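I cut the cord on my grocery list app last fall and moved everything into a plain spreadsheet, and it's been so much nicer! Mine is called Pasix (yes, I name my spreadsheets). You'll need any spreadsheet program and a quiet half hour.

First, make one tab for what you buy. Three columns will do: item, store, price. Don't go back through old receipts, just start with your next trip. I tried typing in the old ones and gave up at row 1,498. 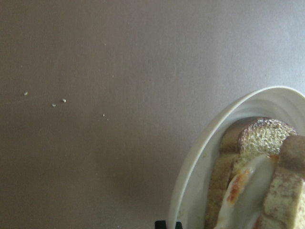 *Crumbs and a white plate*

Next, make a second tab for meals. I put in nine dinners we eat all the time and typed the ingredients next to each one, one per cell. Spell things the same way on both tabs or the lookup won't find them ("scallion" and "green onion" cost me a whole evening).
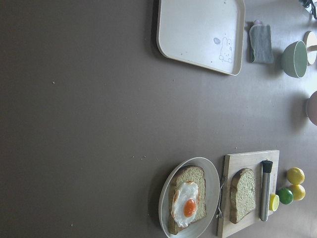 *Page last changed: September*

Now for the fun part. On a third tab, put a checkbox beside each meal, then use FILTER to pull in the ingredients for the ones you've ticked. Wrap it in UNIQUE so onions don't show up four times. If you get an error, check that both ranges are the same length – mine almost never are on the first try.
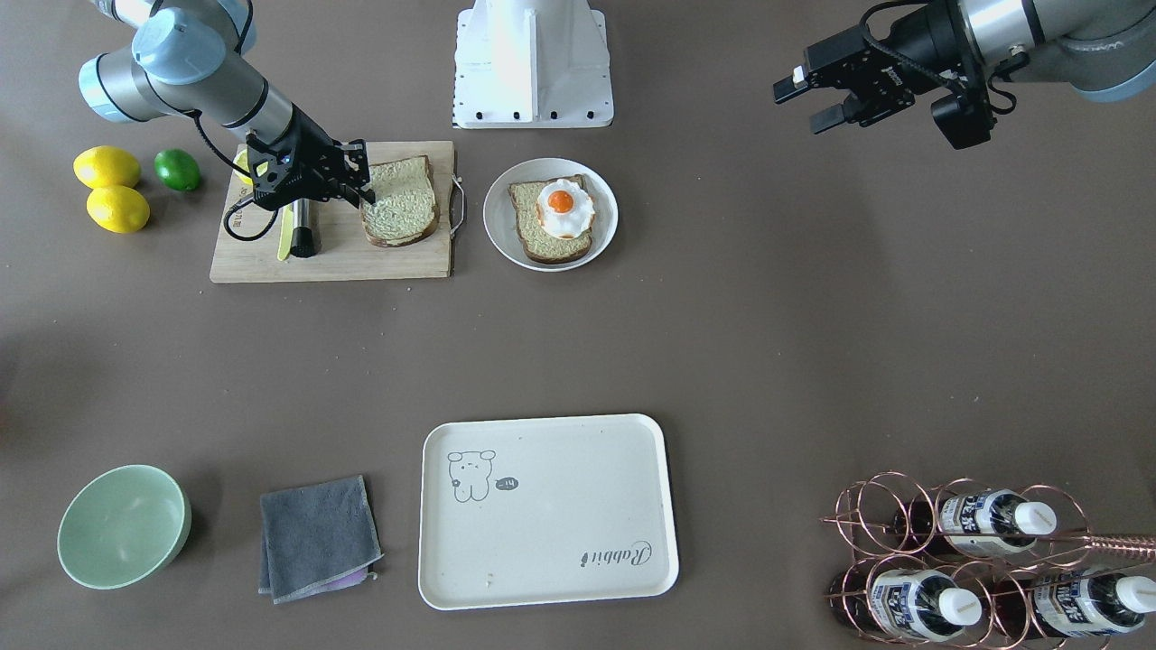
Staples need their own little list, so I keep those on a tab with a "low" checkbox. Tick it when you're running out and the item jumps onto the shopping list. Spreads go here too, like the pale greenish one on that slice of bread, and the bread itself gets its own row. Clear the boxes once you're home and the bags are unpacked.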